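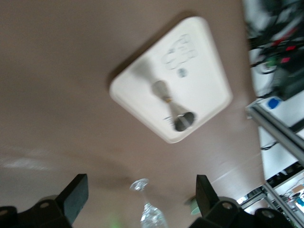

Ticket 1154
Queue: Cell 2, domestic tasks
Site: Gillport
Status: open, waiting on vendor
Priority: normal

Summary
Arm stops with the gripper pointing up after a glassware put-away run and won't accept the next job until someone clears it at the panel. Wrist camera is then looking at the ceiling, so the planner reports "no workspace found" and times out.

Setup
Tapia arm, two-finger gripper with the long flat blades. Bisteo planner, current release. Hinitz wrist camera. Task list is the kitchen set: glasses, mugs, cutlery, wiping down, folding tea towels. The fault has only shown up on glasses.

Steps to reproduce
Load the kitchen set. Run glasses only. Let it finish or fail a pick, either will do. Send the next job without homing first. It doesn't happen every time.

Expected
Arm returns to the home pose, camera facing the bench, ready for the next job.

Actual
Wrist rolls back past home and stays there. Status light is normal. Log shows code 642, "scene empty", repeated until timeout. No collision reported.

Log

Thursday, 09:10
Fault seen on first run of the day. Cleared at the panel, homed by hand, ran again without trouble. Left it.

Thursday, 10:35
Same again. Saved the wrist camera still from the timeout and attached it to this ticket. It is mostly ceiling, with the plate and its metal fitting near the top and the tips of both blades at the bottom. Blurred, so the wrist was probably still moving when the still was grabbed. That would mean the planner is asking for a picture too early, as well as the pose being wrong.

Thursday, 11:20
Checked the home pose in the Bisteo config against the backup. Identical. Checked the wrist joint limits on the Tapia side. Also identical. Restarted both. Fault came back on the third run.

Thursday, 13:45
Ran mugs only, 8 runs. No fault. Ran cutlery only, 8 runs. No fault, although it dropped two forks and put a spoon in with the knives. Separate ticket for that. Ran glasses only, fault on the second run.

The glasses routine is the only one with a "look from below" move, added so the camera could find clear rims against a plain background. My guess is that the return from that move is being skipped when the next job arrives early.

Thursday, 14:30
Turned off "look from below". No more 642, but glass picks got much worse. The camera has trouble with anything clear, and without the extra view it closes on air or on the wrong side of the stem. Turned it back on.

Thursday, 15:50
Added a two second wait and a forced home between jobs. No fault for the rest of the afternoon. It makes the whole kitchen set slower and it wasn't quick to begin with. Leaving it in as a workaround.

Reply from vendor support
Thanks for the log. We can reproduce the skipped return when a job is queued during the inspection move. A fix is planned but we don't have a release date. Please keep the forced home in place. On the early image request, could you confirm whether "wait for settle" is ticked in the camera settings? It is off by default after an upgrade.

Update from site
It was off. Ticked it. Stills taken at the end of the move are now sharp. The skipped return still happens if the forced home is removed, so these are two faults and I'd like them tracked as such.

Question from the projects side, copied in from email
They want to know if this can be shown to the care home people in April as a machine that does the washing up.

My answer, for the record. It can put mugs away with someone in the room. It can do cutlery if you don't mind checking the drawer. It can do wine glasses slowly, with the workaround, and it still needs a person to reset it when it gets stuck. We haven't tried wet items at all. I would show the mugs and say plainly what the rest is like. I wouldn't leave it alone in somebody's kitchen yet.

Outstanding
Vendor fix for skipped return.
Split the settle fault into its own ticket and close it.
Retest glasses with the fix, forced home removed.
Forks.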